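April 1, 2020
By Merle Rutherford

I had been meaning to visit the Larnimska furniture works for years, ever since my sister bought one of their armchairs and refused to let any of us sit in it, and at the tail end of winter I finally got myself onto the list for one of their open days. It is a pleasant drive out through Wostska, with one confusing turn by the feed store (go left, even though the sign leans right), and there is plenty of parking if you don't mind gravel.

Our guide was Agata Tedesco, who has been cutting upholstery fabric there since she was nineteen and still talks about it as if she started last week. She gave us coffee in paper cups and then walked us through the cutting room, where the bolts are stored on long racks right up to the ceiling. I am a fool for fabric and held up the whole group by wanting to touch everything. There was a mustard wool I would have carried home under my coat if it had been a smaller bolt. Agata told us they keep 300 fabrics on the books, though a good many customers come in, look at all of them, and go home with gray.

From there we went on to the frames, which smelled wonderful, and then to the sewing floor, where Drahomíra Sýkora let us stand behind her while she ran a long seam down the edge of a seat cushion. She made it look like nothing at all. One man in our group asked if he could try on a scrap, and she handed him two pieces and a very patient smile. His seam wandered off like a country road, and he asked to keep it anyway!

Lunch was soup and dark bread in the canteen, $3 a bowl, and I went back for seconds. I should also say that the stairs up to the display area are steep, and there was no elevator running that day, so plan accordingly if your knees are like mine.

Upstairs is where they set out finished pieces in plain white-walled corners, and this was the part I liked best, as the sofas are treated the way people treat them at home. Clothes get thrown over them. Things are left to be folded later. I have raised two boys who played every sport going, and I felt quite sentimental about it. 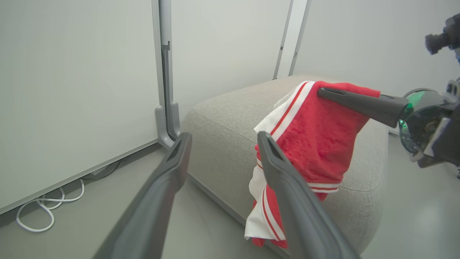

The light gray sofa upstairs, with red and white clothing draped over the seat.

I spent a good while with that gray one. The fabric has a fine speckle in the weave that you only notice up close, and the seat is good and thick, with a seam running along the top edge. Agata said the boxy shape came in with the Maihi range and has been their steady seller. I sat on its twin across the room for longer than was polite – firm at first, then very comfortable – and had to be collected when the tour moved on to the shipping dock.

We finished in the little shop by the gate, where you can buy remnants by the pound. I came away with enough blue corduroy for two pillows and no sofa, which my husband considers a success. They were hoping to hold another open day in May, but call before you set out. Wear flat shoes, bring cash for the soup, and give yourself the whole afternoon.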